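4.2 Comparing the two finger sets

We tested two finger sets on the same arm, with the same controller and, as far as we could arrange it, the same patience. The Foleck fingers are stiff and flat. The Pladar fingers are softer, and had been described to us as forgiving, a quality we came to value in them more than in each other. Each set was given 100 attempts at moving a small object from the tabletop to a tray. An attempt was scored as a failure if the object was dropped, missed, or sent briskly off the table.

The Foleck set failed 15 times and the Pladar set 14. We had hoped for a more colourful result. The difference lies in how the failures came about: the stiff fingers tended to close on the slope of an object and squeeze it upward, while the soft ones got hold of it and then lost interest during the lift. Figure 4 gives the wrist camera's view with the fingers closed, a pose in which they hide a good part of the tray from the controller.
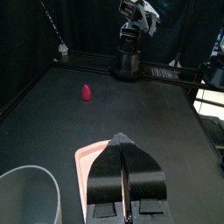
Figure 4. Wrist camera view, fingers closed. The red object stands on the tabletop beyond the fingertips; the second arm is at the rear.

Innes Swanson, on reading a draft of this section, objected that a single failure between two sets of 100 is no ranking at all, and that we had mostly measured the controller, whose habit of closing at one fixed speed would flatter neither design. He would have slowed the closing for the stiff fingers and run the lot again.

We accept the first point without a struggle. On the second, a slower close was tried in the Moncrieff pilot and made grasps more reliable at the cost of making everyone in the lab late for lunch. The fixed speed was kept here so that the fingers would be the only thing changed between runs. Tuning the closing speed for each set is left to Section 5.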